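FOR IMMEDIATE RELEASE

Conel ships Virkano 2, planning and perception software for two-armed work on soft goods

Čierny, 14/10/2018

Conel today released Virkano 2, the second major version of its control software for two-armed robots that handle cloth, straps, cord and other things that won't hold still. Available now to all current licence holders. New customers from the same date, through Conel directly or through Korkard, our integration partner.

Short version: one planner for both arms, a new strip tracker, a replay tool people have been asking for since the first release. Details below.

What's new

Up to now Virkano planned each arm on its own and then checked the two paths for trouble. Worked, but slow, and arms would sit and wait for each other. Version 2 plans both at once from a single model of the table and everything on it. If one gripper has hold of something the other one knows, and the cloth in between is treated as a link between them that can go slack but can't stretch much.
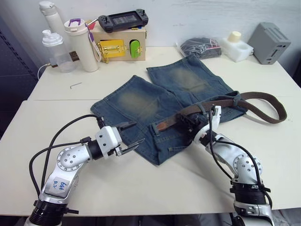

The joint planner runs on the same controller as before, no new hardware. It takes a goal from the task script, say "belt clear of waistband", and hands back a pair of paths plus a grip schedule, meaning which fingers are closed and when. Clothing with a belt through it is our standard test, with denim shorts flat on a white table, one gripper up on the waistband at the belt and the other open, just off the cloth near a leg opening. A pose like that used to need a hand-written rule. Now the planner picks its own holding arm and its own working arm, and can swap them mid-task. Clutter along the back of the table gets loaded as keep-out volume straight from the head view, so bottles and boxes don't have to be cleared off before a run. Cable slack at the wrist is modeled too, coarsely.

Strip tracking

The biggest piece of perception work in this release. Belts, straps, webbing, elastic, ribbon: long, thin, and half the time hidden under something else. Virkano 1 treated them as cloth and lost them at the first loop. The new tracker fits a centerline and a width, and carries the line through the hidden parts until it comes out the other side.

It also looks for ends. The training set behind the end detector holds 3638 labeled views, all from wrist cameras, all labeled in house at Čierny. 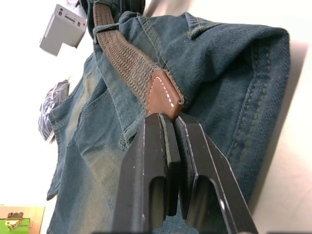 Ends matter because that's where most people would grab, and where a strap is usually stiffest. The detector returns a point, a direction and a material change if there is one. On a brown elastic strap with a leather tab sewn on, the change is the useful part: the fingers can close right where leather meets elastic, with the white stitching around the tab giving the tracker a good hard edge to lock on to. Plain ends with no tab are harder and the confidence score will be lower, so set your threshold accordingly. Default is in the config file and is on the cautious side. Belt loops are now their own class. A strap passing under a loop is reported as "threaded" and the planner will not pull sideways on it unless told to.

Replay tool

Every run now writes one log. Joint positions, gripper commands, both wrist views, head view, planner decisions, all on one clock. Open it in the replay tool, scrub to where it went wrong, change a parameter, replan from that point on the desktop. No robot needed. Logs can be exported for your own tools, format is documented.

"We were spending our days guessing why a grasp was chosen," said Norbert Matoušek, head of software at Conel. "You'd have video in one place and joint data in another and the clocks didn't agree. I wanted to click on a bad moment and see the next five options the planner had and threw away. That's in there now. It is the part I use every day."

"The two-arm planner is not finished, I'll say that too," Matoušek added. "Knots, no. Heavy coats, slow. But for trousers, shorts, belts and bags it is ready to be used."

Changes to watch for

Task scripts from version 1 load, but single-arm wait commands are ignored and give a warning. Grip force is now set per finger pad and not per arm, check your values befor the first run. The old calibration file is read once and converted; keep a copy. Recalibrate the wrist cameras after the upgrade.

Availability and price

Virkano 2 is a free upgrade for sites with a support contract. Without one, 900 euros per robot pair. Evaluation licence runs 70 days, all features on. Korkard will handle installation and on-site training, bookings are open. Next point release planned for June, with bag handles and drawstrings on teh list.

About Conel

Conel writes control and perception software for robots that work with soft materials. Based in Čierny.

Press contact: Conel press office, extension 2049

###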